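Simulated Kitchens Teach a Robot Arm to Stack Bowls

A robot arm that has only ever practiced in computer-made kitchens is getting a lot better at one of the dullest jobs in the house, and the team behind it could hardly be happier. The group at Skerna, a small robotics lab, has shared results from a training method it calls Harries, and the numbers for bowl handling are the best the lab has had so far.

The task sounds easy. Pick up a bowl, carry it over the counter, and set it down inside or on top of another one. People do this half asleep. For an arm with a two-part grip it is full of small traps: the rim is thin, the sides are slippery in the physics model, and once a bowl is tilted there is very little room to fix a bad hold.
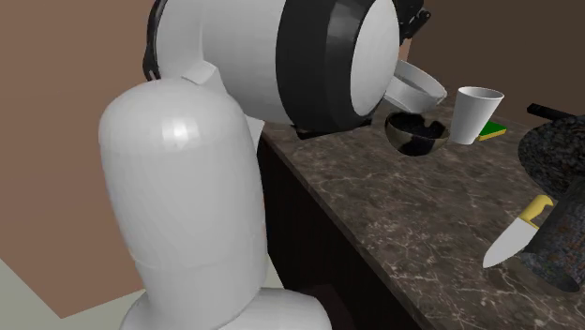 The simulated arm with a white bowl above the counter in one of the Harries kitchens.

Harries works by practicing the hard part first. Most training runs start with the arm at rest and the bowl on the counter, so the software spends much of its time learning to reach. Bleddyn Morgan, who leads the project, wanted to skip ahead. His team saves moments from earlier runs when the bowl is already in the air and the hold is poor, then starts new attempts from exactly there. The arm gets to try again and again from the same awkward spot, with small changes in angle and grip each time.

"We used to throw those moments away," Morgan said. "A run went bad, you marked it as a failure and moved on. Now they're the first thing we look for in the morning!"

The latest test used 26 kitchen layouts that the software had not met in training, with different counters, wall colors and clutter. Out of 900 attempts, the arm placed the bowl correctly 880 times. An attempt counted only if the bowl was upright and still at the end and nothing else on the counter had been knocked over, so a clean stack next to a toppled cup went down as a miss.

That last rule matters a good deal. Cups, sponges, knives and pots are in the kitchens to get in the way, and an arm that swings wide to get a better line on the bowl will soon run into one of them.

The other half of the method is about looking. Evangelia Stergiou, who built the vision side, gave the software views from more than one point, including one very close to the gripper. From far off, a white bowl on a busy stone pattern is easy to find. Close up, the inside of the bowl can fill much of the view, and the software has to judge the tilt from soft shading and the line of the rim. 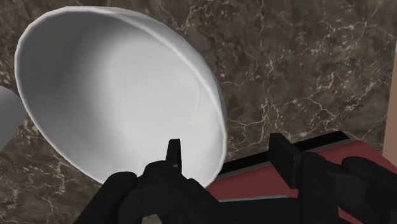
Stergiou said the close view made the biggest difference late in the move, in the last stretch before letting go. With that view switched off, the arm still got to the right place but often opened its fingers at the wrong angle. "It's a lovely thing to watch when it works," she said. "There's a tiny turn of the wrist just before release, and we never told it to do that."

Training took 13 days on the lab's own machines. Morgan's group is now feeding in layouts from Zarkisen, a second set of simulated rooms with narrower counters and deeper sinks, and early runs there have already turned up new kinds of bad holds to learn from.

The next step is a real arm and real dishes. Havenura, which makes kitchen test benches, is lending the lab a full-size counter in January, and Stergiou has been shopping for bowls with the thinnest rims she can find. She expects to break quite a few. The team plans to release the saved starting moments along with the test layouts so that other labs can try them on their own arms.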